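Storing beaded bracelets so the cord lasts

18 July 2019

Most beaded bracelets fail at the cord. The beads themselves, whether glass, resin or imitation pearl, will normally outlast several restringings. Elastic cord loses tension with age and with every stretch over the hand, and the loss is faster when the bracelet is stored under load, for instance on a hook or a T-bar stand that is a little too wide.

Flistier, a repair counter in Brallevby, restrings nearly 50 bracelets in a typical October, when summer jewelry comes out of bags and drawers. Its advice is to store elastic pieces flat and unstretched, in a shallow box, one layer deep. A lid will do as well as a bought tray, provided the rim is higher than the largest bead.

Sorting is best done on a soft surface. A plush blanket keeps round beads from rolling and shows up a broken strand before the beads reach the floor.

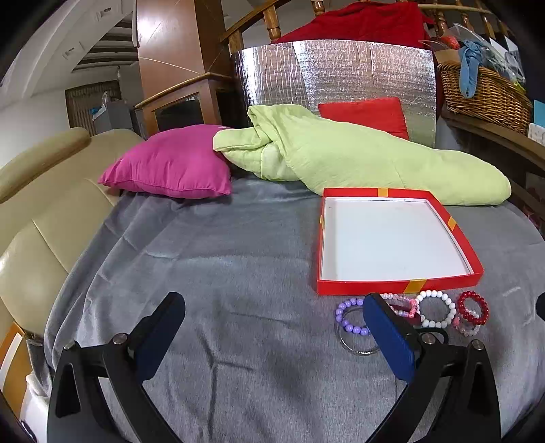 Beaded bracelets on a gray plush blanket, with the red box lid turned upside down to form a tray.

Coated beads need more care than solid ones. Pearl-effect finishes are thin, and they scuff against metal edges, so bangles should go in a separate compartment. Wiletti sells a divided insert for this purpose; folded card does the same job and can be cut to fit the box.

Check each cord before it goes away. Stretch the bracelet gently by 2 centimeters and look between the beads for fraying or a chalky surface. If gaps remain after release, the cord is due for replacement. Azimi supplies clear elastic in several gauges – the thickest that passes twice through the bead hole is the usual choice.

Tie with a surgeon's knot, leave tails of 2 millimeters and draw the knot inside a bead. Leave the bracelet flat overnight before wearing it.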